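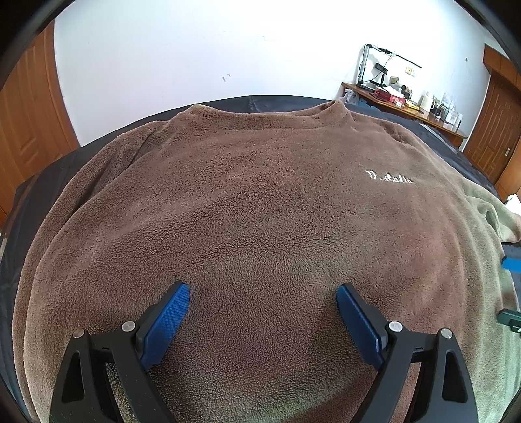 Session 11: Why fluffy things keep us warm

Suvadano Evening School, Everyday Textiles. Notes posted 2020-09-20.

Okay, so I ran over time again (sorry!) and we never got to the end of my list. I've typed up the whole thing, including the bits I skipped.

The main idea is that fabric doesn't make heat. You do. What a fleece or a plush does is trap air, and still air is a really poor conductor. All those little fibers standing up off the base hold the air in place, so the warmth from your skin takes its time getting out. Squash the pile flat and you lose a lot of that, which explains the sad old throw on my couch.

Knitted pile versus woven pile

I mixed up my two sample cards in class, so please fix your notes. The Lykkegaard card is the knit and the Adness card is the woven one. Knits stretch and the pile usually comes from extra loops or fibers worked into the base. Woven pile (velvet, corduroy) uses an extra set of yarns and holds its shape better.

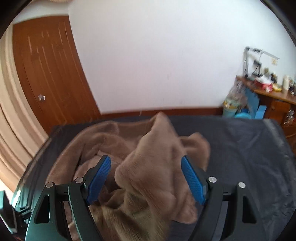

Brown plush with a short pile.

Nap, and why the color seems to change

Stroke a pile fabric one way and it goes light and smooth, stroke it back and it goes darker. Same dye, different angle! If you're sewing, cut every piece with the nap running in one direction. I once made a jacket with one sleeve upside down and it looked like two jackets.

Washing

Cool water, gentle cycle, skip the fabric softener, low heat or none. Polyester pile can mat or go crunchy in a hot dryer and there's no real way back from that.

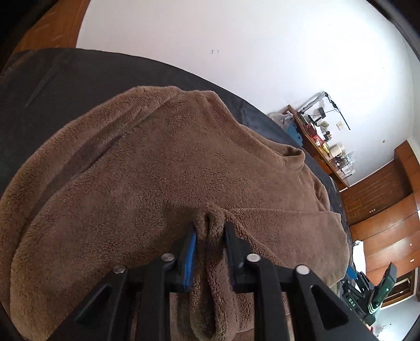 One of you emailed to ask whether brushing brings a matted fleece back, and added that a pet brush had worked fine on an old robe. Yes, if it's only tangled! Go lightly, and try the inside of a cuff first. If the fiber tips have melted, brushing won't do much.

For next time, read the Zosell handout up to page 70 and bring a scrap of something fuzzy.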